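Section 4. Starting the noodle station and handing over work

Read this section before the first shift with the Greriment two-arm station. It applies to kitchen staff at the Stondotstead canteen and replaces the sheet dated Sunday, February 16, 2025.

4.1 Setting the table

1. Lay the brown mat flat on the work surface.
2. Put the saucepan on the mat with its lid on.
3. Hang the mugs on the mug tree and stand plates in the rack.
4. Check that no cable is caught under a dish.
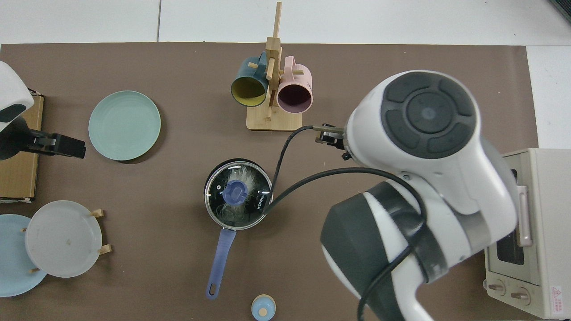

Figure 4-1. Station with the lid on the pan.

CAUTION: Keep hands off the mat while either arm is powered. Press Stop on the Usto panel before moving a dish.

4.2 Running the lid task

1. Select Lid on the panel and press Start.
2. Stand behind the floor line until the arm has the lid by its knob.
3. If the lid slips, press Stop. Do not try to catch it.
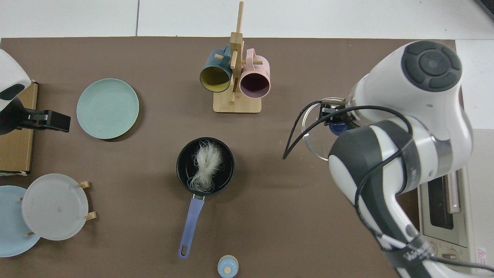

4. Write the start time and your initials in the shift log. Faults go on the same line, with the code from the panel. Code 304 is a grip fault and can be cleared by the operator. Code 700 must be cleared by Nosipho Mtshali or Flynn Hinds.

4.3 What changes for staff

The cook on shift becomes the station operator for that shift. Seasoning, tasting and serving stay with the cook. Lifting lids and emptying pans move to the station. Operators keep their present pay grade and hours. Shift swaps still go through Lungile Pillay.

Note: Anyone who has not finished the operator training works the cold counter until December.
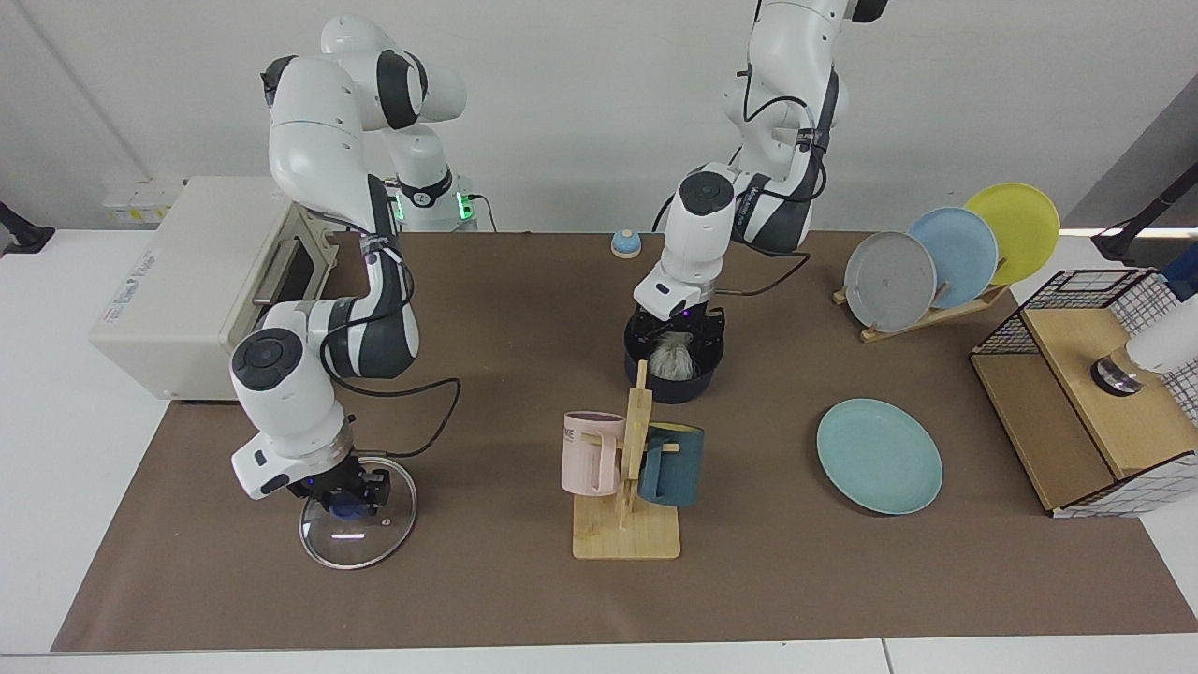 Who do I tell if the station is too slow at lunch?
Tell the shift lead, who can switch the station off and put a second cook on the stove.

4.4 End of shift

1. Press Park and wait for both arms to stop.
2. Switch off at the panel.
3. Wipe the mat and wash the pan by hand.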